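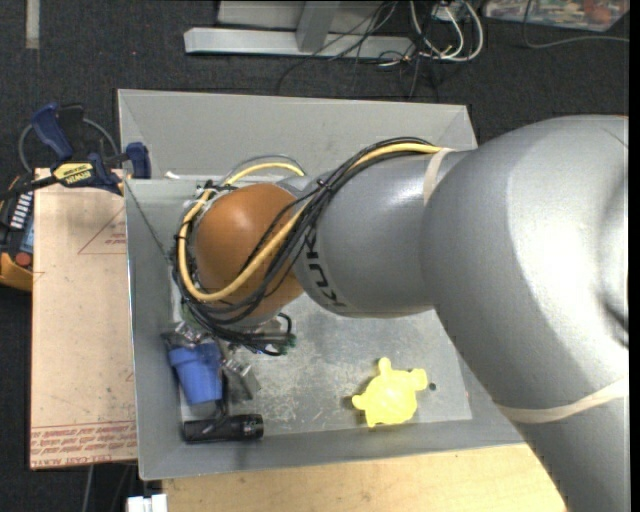 Help Center > Donations > Small Household Items and Toys

Frequently Asked Questions

The answers in this section apply to items brought to the Bakdale Reuse Center. Furniture and large appliances are covered under Tidia Home Pickup.

What may be placed in the gray metal bins?
The bins are reserved for small, hard items that can be wiped clean. Plastic cups, flashlights and hard toys are all accepted, and different kinds of items may share a bin. Clothing, books and bedding should be taken to the front counter.

Do items need to be sorted before drop-off?
No. Sorting takes place after items have been received. Donors are asked only to remove bags, boxes and wrapping, which cannot be accepted with the contents.

Are flashlights accepted with batteries inside?
Batteries must be removed before donation. Used batteries may be left in the sealed container at the entrance. A flashlight that no longer works may still be donated if the case is whole; please attach a note stating the fault. Wrist straps may be left on.

Are single cups accepted?
Yes. Plastic cups do not need to be part of a set. Cups that are cracked, or that have held paint or cleaning products, will be refused. Glass and china must be handed to staff and may not be placed in a bin.

Which toys are suitable?
Toy animals, vehicles and blocks are welcome. Each toy should be complete and free of sharp edges. Soft toys are accepted only in August, during the Fledska toy collection.

How many items may be donated at one time?
Each household may bring up to 30 small items per visit and may make 2 visits per month. Schools and offices with larger quantities should complete the Song Group Donation Form at least 3 working days in advance. Group donations are limited to 1,000 items.

Can a donated item be returned?
An item left by mistake may be claimed until the end of the next working day. The request must be made at the front counter and must include the drop-off receipt. Donors may not remove items from a bin themselves.

When is the Center closed?
The Center is closed on 25th December. Items may not be left outside the building at any time.

Related topics: Receipts; Group Donations; Items We Cannot Accept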